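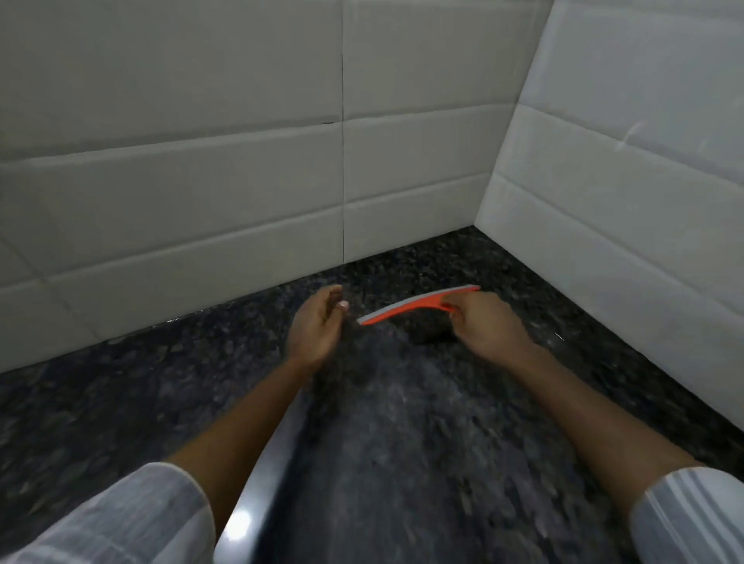

An orange squeegee over dark speckled granite, in a corner faced with off-white tile.

The Case for Finishing by Hand

The Herdale Housing Office is reviewing the cleaning standard that applies to its residences, and residents and staff have been invited to submit views before the revised text is adopted in February. This essay is offered as one such view. It concerns a single clause, the one dealing with stone surfaces where they meet a tiled wall, and it argues that the clause should be kept and made stronger.

The present standard requires that polished stone be cleared of water with a squeegee and then dried with a cloth. The draft revision drops the second step. Under the new wording, a surface "cleared of standing water" is a finished surface, and the cloth becomes optional. The stated purpose is to save time. The Office is responsible for 1,707 tiled corners of this type across its buildings, and a small saving on each would add up over the course of a year.

The concern for time is legitimate and should be treated as such. Cleaning staff at Saltasberg and at Nseir House already work to a tight schedule, and any standard that pretends otherwise will be ignored. The question is whether the cloth is the right place to find the minutes.

A squeegee is an excellent tool for an open area. Its blade is straight, and on a flat, uninterrupted surface it moves a large quantity of water in one pull. A corner gives it very little room. Where two walls come together above a stone surface, the blade can be drawn along one wall or the other, and there is always a small triangle at the meeting point that it reaches poorly. Water pushed toward the corner tends to stay there. Water pulled away from it leaves a thin film behind, and on dark stone that film dries into a gray haze.

Dark granite is the reason the clause was written in the first place. The material was chosen for its durability, and the choice was sound. Its mottled pattern of black, gray, and lighter flecks hides dust and crumbs very well, which has encouraged a belief that it needs less care than a plain surface. With water the opposite is true. The polish that gives the stone its appearance also shows every streak as soon as the light falls across it, and a person standing at the door will see the streaks before seeing anything else. Residents who report a room as "not cleaned" are often describing a room that was cleaned and left to dry on its own.

The tile deserves a word as well. Many of the older rooms have large off-white tiles with beveled edges. They are pleasant to look at and easy to wipe across the face. The joints between them are another matter, and the lowest joint, where the wall comes down to the stone, receives whatever runs off everything above it. A blade passes over this joint. A cloth, pressed down with the flat of the hand and worked along the base of the wall, goes into it. 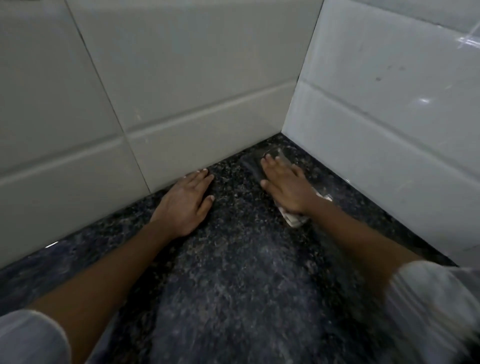 A folded white cloth is pressed to the stone near the corner, with a glossy streak left beside it.

It is sometimes said that the cloth merely moves moisture from one place to another. This is a fair description of a soaked cloth and a poor one of a cloth that is folded and turned. The existing staff guidance asks that the cloth be folded into a pad, that it be turned to a dry side when it begins to leave a trail, and that the last pass be made with a side that has not been used. These are modest instructions. They take one sitting to teach, and a new employee who has practiced them on a single corner can apply them everywhere.

There is also the matter of what the hand notices. An employee who leans on a surface with an open palm will feel grit, soap residue, or a raised line of grout that the eye has missed against a speckled background. The squeegee has a handle, and the handle puts a distance between the person and the stone. Several of the repair requests received from Nseir House last year began with a remark of this kind, noted at the end of a shift. The draft revision does not mention this benefit, perhaps because it was never recorded as part of the cleaning task.

Supporters of the revision have pointed to the Plorkine building, where the cloth step was suspended during a period of short staffing. The building remained in acceptable condition, and the staff there should be commended for it. Plorkine, however, is fitted almost entirely with pale matte floor covering. Its experience says a good deal about matte flooring and very little about polished granite. A rule for the whole Office should not be drawn from the one building that does not have the material in question.

A reasonable compromise is available. The cloth step could be waived for open areas of stone, where the squeegee does nearly all of the work, and retained within a short distance of any wall. I would suggest 8 inches. This would return most of the time that the draft hopes to save, and it would keep the care where it has an effect. The supply budget would need to continue the present order of 2,000 white cloths a year, a modest line in comparison with the cost of restoring stone that has been allowed to dull.

I would ask, finally, that the revised text say "dry" where it now says "cleared." The first word can be checked with a fingertip. The second depends on who is looking and how the lamp is placed. Staff are entitled to a standard they can verify for themselves before they leave the room.

Comments (4)

Resident, Saltasberg
I agree about the haze. My bathroom looks fine in the evening and terrible at 7 in the morning when the light comes in low.

Former cleaning staff
Eight inches is about right but please measure from the tile and put it in writing, or every supervisor will have a different idea of it. Also the cloths need to be washed without softener. Softener leaves its own film and then you are back where you started.

Resident, Plorkine
Our building does have granite in the two ground floor washrooms. Small point, but the essay says "almost entirely" and then talks as if there is none.

Reader
Does the squeegee step apply to kitchen counters too? The draft only says "stone surfaces."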